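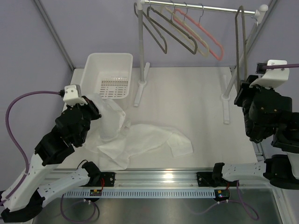

Urwood footpath and hedge scheme, progress to end of August

Haziq Hutapea for the Plekon fund

Behind on paperwork, sorry, but the work itself is going well. Main points as follows.

Hedge. 1564 whips ordered from Leite nursery, price held from last year. Delivery moved to November, ground too dry before then. Mix is hawthorn, blackthorn, field maple and a bit of hazel. Guards and canes already in the barn.

Path. Top section cleared and levelled as far as the old stile. Stone down on the first 50 metres. Bottom section not started, still waiting on the drainage survey. Chased Pretero twice, they now say early next month. If it slips again we will have to do the bottom gate first and come back to the ditch after.
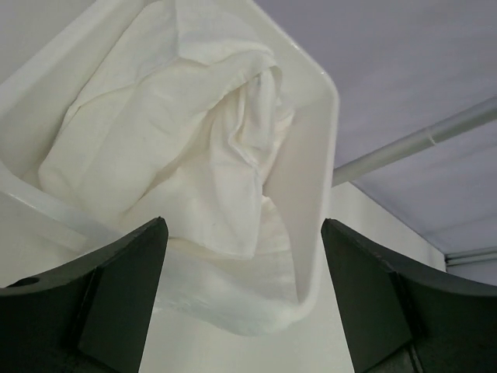
Gates. Four of the six are hung. The other two need wider posts than we drew up, my mistake, measured to the wrong side of the hinge. Extra cost comes out of contingency so no change to the total.

Landowner at the north end has agreed the new line in writing, copy to follow. He wants the sign moved away form the farm entrance. Fine by us.

Spend. Under on labour, slightly over on stone. Full figures with the next claim.

Need from you: a yes or no on shifting the planting money into the winter quarter. Leite want thier deposit before they lift anything, so sooner the better.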